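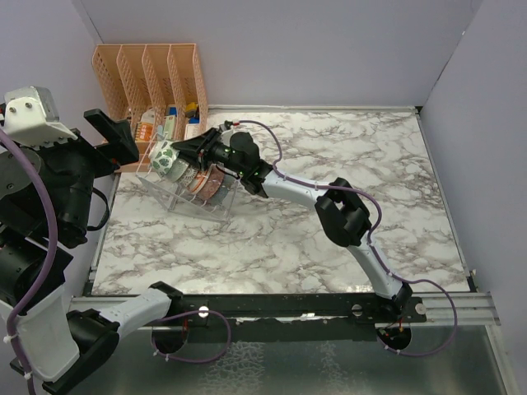

Un plateau à motif de marbre, blanc avec des veines gris-brun.

Tu as déjà suivi du doigt les veines du marbre, sur une table ou dans un escalier ? Moi, je faisais ça chez ma grand-mère pendant que les adultes prenaient le café, et je me demandais qui avait bien pu dessiner tout ça !

Le vrai marbre commence au fond de la mer. Des coquillages et de minuscules animaux meurent, leurs coquilles tombent, s'entassent, s'écrasent… et au bout de millions d'années, ça donne une roche : le calcaire. Ensuite, la Terre bouge (très, très lentement) et ce calcaire se retrouve coincé en profondeur, là où il fait très chaud et où tout appuie dessus. Il ne fond pas, mais ses grains se transforment en petits cristaux bien serrés. Voilà ton marbre !

Et les veines, alors ? Le calcaire n'était pas tout propre. Il y avait dedans un peu d'argile, de sable, de fer. Le fer donne du rouge, du jaune ou du brun, et le gris vient souvent de restes de plantes ou d'animaux. Un marbre très pur est tout blanc.

Petit truc : une goutte de vinaigre sur un vieux caillou de marbre laisse une tache mate. Demande à un adulte, et surtout pas sur la table du salon !

Commentaires (3)

Radka : ma fille veut maintenant un caillou de chaque couleur, merci bien

Arif P. : Et le granit, c'est pareil ?

Tamara Sandu : @Arif non, le granit vient du magma qui refroidit. J'en parle bientôt !

Ce site utilise des cookies. Accepter | Refuser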